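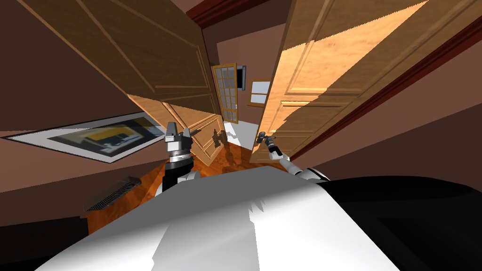
When a home robot won't let go of a door handle

A two-armed house robot is handy for opening and closing doors when your hands are full. The trouble starts when it takes hold of a lever handle and stays there. Ours did it in August, on the double doors off the hall, and it held on for 14 minutes while we hunted for the manual. These are the things we do now.

Stop it first, then look

Press the stop button before you do anything else. Don't use the voice command for this. If the robot is waiting on a grip that it thinks is unfinished, a spoken "stop" may sit in line behind the job it is already doing. On our Celero the button is on the back of the body, so walk around behind it and stay out of the doorway.

Once it has stopped, stand still and count to ten. Some arms sag a little when the motors cut out, and the weight goes onto whatever they are holding.

Keep everyone out of the gap

Never squeeze between the doors to get to the gripper. If the arm moves, the door moves with it, and you are the soft thing in between. Send children and pets to another room. If you need to get to the far side, go through the kitchen or out around the house.

Put a rubber wedge under each door so it can't swing. Push the wedge in with your foot from the side away from the robot. A folded towel works on a polished floor if you don't have a wedge, but check that it doesn't slide.

Free the lever gently

Don't pull the robot backward. That is how my neighbor Afia Akolgo bent the spindle on her pantry door, and she had to buy the whole handle set. Do this instead:

Look for the grip release. It may be a small tab or a switch on the wrist, and the manual will show where.
Hold the door edge steady with your other hand, well above the lever.
Press the release and let the fingers open on their own.
If they open only part way, leave them. Take the handle off the door instead. Most levers come off with one set screw, and the robot can keep the lever until someone can look at it.

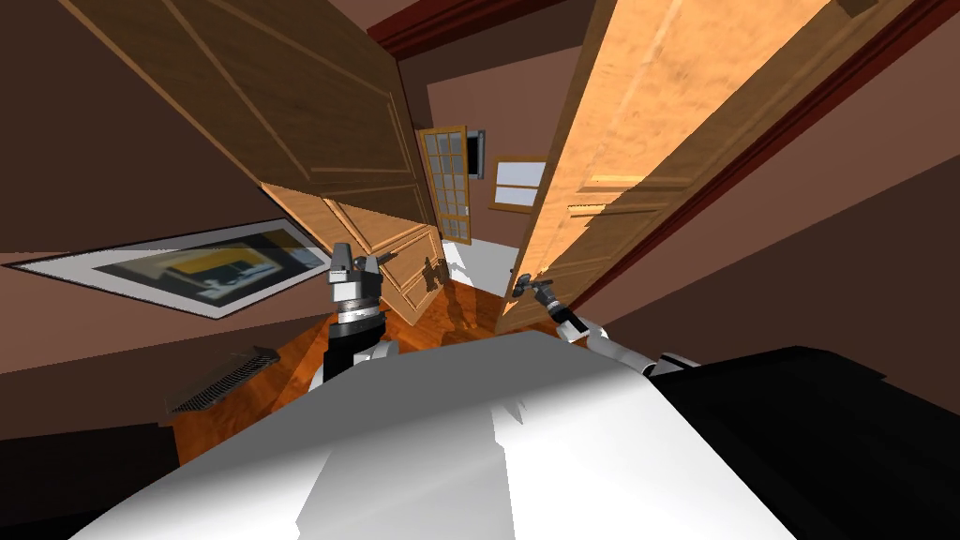

Right gripper closed on the lever, left one free.

Read the error before you restart

Write down the code on the app screen. Ours said 2708, and it was gone as soon as the power went off. Ravindran Kotian at the repair counter told me that code meant the arm had lost track of how far the lever had turned. Without the number he would have had to keep the robot overnight.

Then check the door itself. With the robot out of the way, work the lever by hand. It should go down smoothly and spring back up. Ours was slow to come back – old grease in the latch – and the robot kept waiting for it to finish. A wipe with a dry rag and one puff of dry graphite in the latch fixed that. Don't use cooking oil, which goes sticky.

Tighten the plate screws while you are there. A loose plate lets the lever wobble, and a wobbly lever is hard for a gripper to judge.

First run after a jam

Set the speed to the lowest setting and have it open one door only. Stay behind it with a hand near the stop button. If the arm shakes or the door creaks under load, stop and call for service. We do five slow tries before going back to normal speed.

Look at the door edge afterward. Small dents near the lever mean the grip is set too hard. The grip force is in the settings under "Doors", and ours came set to 44. We brought it down a few steps at a time until it could still turn the handle without marking it.

Things to keep nearby

Two rubber wedges, a hex key that fits your lever's set screw, a tube of dry graphite, a flashlight, and the service number on paper. We keep ours in a coffee can on the hall shelf.

If the doors are a way out

Don't let the robot work any door that you would need in a fire. Senyo Ametepe, who put in our smoke alarms, was firm on this point. We marked the front and back doors as off limits in the app the same evening, and you have to do it again after every software update.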